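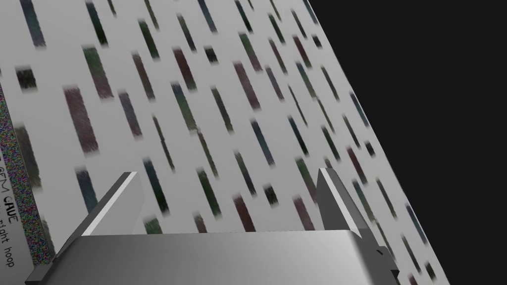 4.2 Transfer of Tidying Skills under Changed Surfaces

The previous section reported results for the Tredham task set with the appearance of every surface held fixed. Homes and workshops do not offer that condition. Tablecloths are changed, benches are painted, and packages arrive with new printing on them. We therefore repeated the evaluation in simulation with the surface textures replaced at the start of each episode, leaving object shapes, masses, and friction values as they were.

The set contains 16 chores, divided between household work (clearing, sorting, putting away) and shop-floor work (loading a tray, returning tools, turning parts). Each chore was run for 500 episodes per controller. Two controllers were compared: Plornen, which plans grasps from an estimate of object shape, and Bemen, which was trained end to end from rendered views. Both used the same two-finger gripper model and the same time limit.

Figure 1 gives a view from behind the gripper with the fingers spread. The pattern of tilted dashes in muted colors covers most of what lies ahead of the hand, and the object at the left carries a speckled texture with a label reading "SFM CAVE". Views of this kind are demanding for any method that finds the edge of an object by a change in color, as the pattern supplies many such changes that have no physical meaning.

Plornen completed seven of the chores at the acceptance level set in Section 3. Its failures fell mostly in the final stage of a chore, when an object had to be set down close to another. Bemen met the level on three. Its grasps were often well aligned, but it tended to close the fingers early when the surface pattern was coarse, and it seldom recovered after a missed grasp. Neither controller met the level on any chore that required turning an object over in the hand.

The scoring procedure was revised in July after Bayram and Simanjuntak found that an object left leaning against its target had been counted as placed. All episodes were scored again under the stricter rule, and only the revised results are used in this paper. The Kahraman baseline could not be scored again, as its final object positions had not been stored, and it is omitted from the comparison.

These results do not support the claim that general tidying is ready for unsupervised use. A controller that succeeds on a plain bench may fail on a patterned one with no change in the physical task. Results with fixed surfaces should be read as an upper limit, and the trials in Section 5 keep an operator within reach of the stop control throughout.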